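Steaming Buns in a Countertop Electric Steamer

This guide covers steaming plain or filled buns in a small electric steamer, the type with a heating base, a perforated metal basket and a glass lid. It works for buns you have shaped yourself and for ready-made ones from the freezer. The dough recipe is on a separate page and makes 23 small buns, more than one basket will hold, so plan on working in batches.

What you need

An electric steamer with basket and lid
A bowl for the shaped or thawed buns
A large plate with a shallow rim
Tongs, or clean hands if the buns are cool
Parchment paper, cut into small squares (optional)
A dish towel
Cold water

Setting up the table

Put the steamer on a flat, steady surface and leave open space over it. Steam will soften cabinet paint and peel the edge of a shelf over time. If the outlet is low on the wall, run the cord behind the table where no one will catch it with a foot.

Keep the lid on one side of the steamer and the plate on the other. The lid needs a spot of its own, because it comes off hot and covered with water and you won't want to hunt for a place to put it. Lay it down with the handle facing up. If your table marks easily, put the towel under it.

Filling the base

Lift out the basket and pour cold water into the base up to the line. If yours has no line, stop a good finger's width below where the basket sits. Water that touches the basket will boil up through the holes and turn the bottoms of the buns to paste.

In our kitchen in Flutumside the water is hard and leaves a white crust after a few uses. We fill from a filter jug now. Tap water is fine if you descale.

Getting the buns ready

Homemade buns need a second rise after shaping. Cover them and leave them until they feel light when you pick them up and a gentle press with a fingertip springs back slowly. In a cool room this can take 68 minutes, as it did the last time I wrote it down. In summer it is much faster. If the dough springs back at once, give it more time. If the dent stays, steam right away.

Let the buns rise on a tray, spaced apart. A bowl is good for carrying one or two at a time, but don't stack risen buns in it. The ones underneath will flatten and the skins will stick together.

Frozen buns can go in straight from the bag. Brush off any loose ice first. The Omo plain buns from the market are small and cook evenly. Bigger filled ones need longer, and you should not mix the two sizes in the same basket.

Loading the basket

Place the buns directly on the metal or on parchment squares. If you skip the parchment, wipe the basket with a little oil. Leave two fingers of space between buns and keep them off the wall of the basket. They will swell, and any that touch will tear when you pull them apart. Don't cover all the holes with one big sheet of paper, or the steam can't get through. 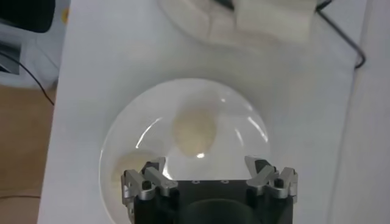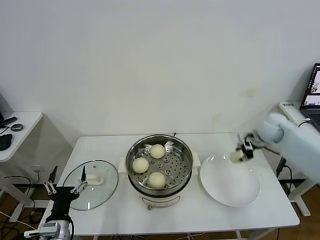
Steaming

Put the lid on and switch on the base. Start timing when you see a steady stream of steam, and leave the lid closed until the time is up.

Small plain buns, fresh: 10 minutes
Small plain buns, frozen: 14 minutes
Large filled buns, fresh: 15 minutes
Large filled buns, frozen: 20 minutes

When the time is up, switch off and wait three minutes before you open the lid. A sudden drop in heat can make the tops wrinkle. Lift the far edge of the lid first so the steam goes away from your face, then tilt it so the water runs off the rim and misses the buns.

If drops keep falling on the buns while they cook, tie the towel around the lid and gather the corners on top, well away from the base. Flat lids drip more than domed ones. The old Clustell I used before had a nearly flat lid and always needed the towel.

Taking them out

Use tongs with a light grip, or wet your fingers in cold water and work quickly. Pick up each bun from the sides, low down. Set them on the plate in one layer with some room around each. The bottoms will be damp, so turn them over after a minute if you aren't serving right away.

Check one bun before you unload the rest. Tear it open. The inside should be dry and fluffy all the way through. If the middle is gummy, put the lid back on and steam for another three minutes.

Between batches

Look at the water every time. Top it up with hot water from a kettle so the next batch doesn't have to wait. Wipe the basket if anything has stuck to it.

Keeping and reheating

Cooled buns keep for two days in a closed container in the refrigerator. To freeze them, set them on a tray until hard, then bag them. Reheat from the refrigerator for 5 minutes in the steamer, or from frozen for 9.

Cleaning

Unplug the base and let it cool. Empty the water and wipe the inside dry. Wash the basket and lid with dish soap, using a soft brush on the holes. For crust in the base, cover it with equal parts white vinegar and water, leave it for 29 minutes, and rinse twice.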